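Search articles
Enter keyword

Measure first, chill second

Majdi Saliba

3 min read

The double-cone jigger is the least discussed tool on a home bar and the one that decides most of the result. My position is that it should be on the table before the bottle is opened, every time, including for drinks served in a wine glass over ice.

The usual objection is that a spritz tolerates error. It does, within limits. A free pour aimed at 30 ml can land 9 ml over, and the extra spirit flattens the bitter note that the drink is built on. More ice does not correct this. It lowers the temperature and delays the complaint.

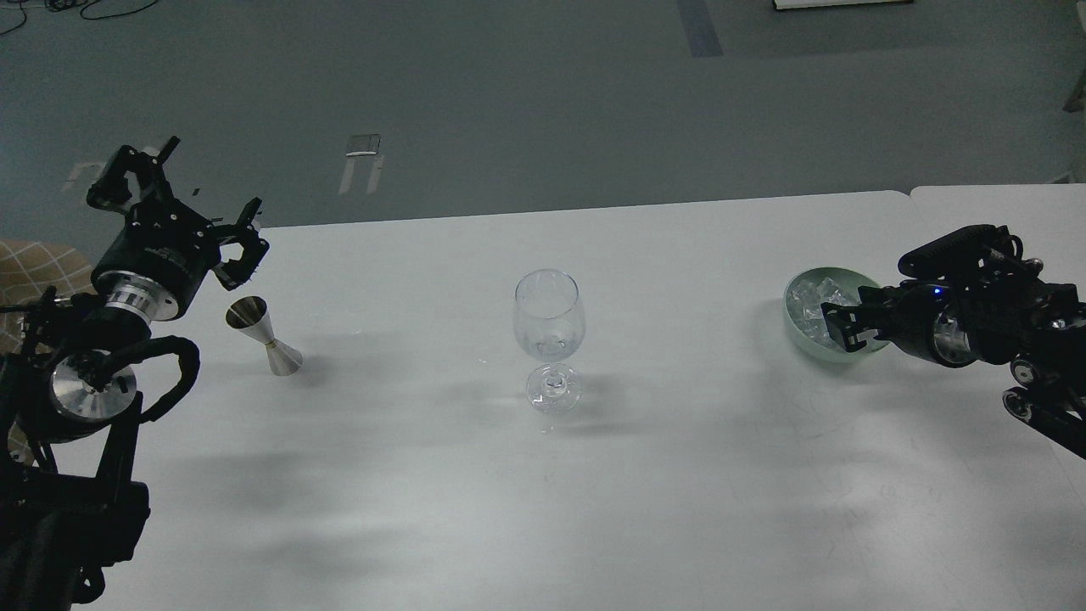
Ice deserves the same discipline. It belongs in an open bowl within reach of the glass, taken out last. Cubes left for 8 minutes in a warm room carry surface water, and that water goes into the drink unmeasured. Small batches from the freezer are preferable to one large bucket.

The stemmed glass I would keep. A rounded bowl holds enough ice, and a hand on the stem adds little heat. Tumblers are easier to store, but storage is a separate question.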